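Trilholm Bench Equipment Plan – README
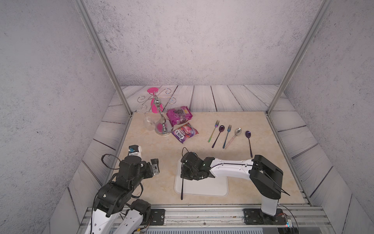 Two-arm bench, cutlery and tray task. Right gripper holding a dark utensil over the white tray.

Last updated 28 March 2018
Maintainer: Hicham El Fassi

Contents of this folder

bench_budget.csv – one row per purchase line, with supplier, quantity, unit price, lead time and status
spares.csv – parts we keep on the shelf and the level at which we reorder
props.csv – tableware, trays and packaged goods used on the table
quotes/ – supplier quotes as received, not edited
notes.txt – open questions

Scope

The files cover the equipment for building one more bench like the one we run now: two arms on an aluminum rail, a marble-patterned tabletop and a booth with three walls. Staff time, rent and computing are budgeted elsewhere. The bench will go in the Madlow room, and the target for having it in use is October.

Budget lines

The file has 11 lines. Arms and grippers are on separate lines so that a gripper can be replaced without reopening the arm order. Rail, posts and base plates come from Tronholm as a single kit. Cables, connectors and cable ties come from Kwok.

The line most often left out of earlier plans was props. We have set it at 2,350 dollars for the year. It pays for forks, spoons, stemware, the metal glass rack, trays and snack packages. Buy cutlery in mixed finishes. The present set has iridescent forks and dark purple spoons as well as a silver spoon, and the new bench should have a similar spread. Stemware should be ordered with spares from the start – glass is cheap next to a stopped session.

Columns

item_id: short code, never reused
supplier: name as it appears on the quote
unit_price: US dollars, before tax and shipping
lead_days: calendar days from order to delivery, as quoted
status: planned, ordered, received or dropped
replaces: item_id of the older part, blank if none

Lead times

The rail kit is quoted at 48 days and has to be ordered first. Arms can take up to 50. Booth panels and floor planks are stock items and can wait until the rail is bolted down.

Known gaps

Shipping is missing for two of the Kwok lines. The price for the second camera mount is from last year's quote and needs to be checked. Tray size is not fixed yet, so the tray line is marked planned with no supplier.

Changes

Send corrections to Hicham with the item_id and the new quote attached. Don't delete rows – set the status to dropped and leave the price in place.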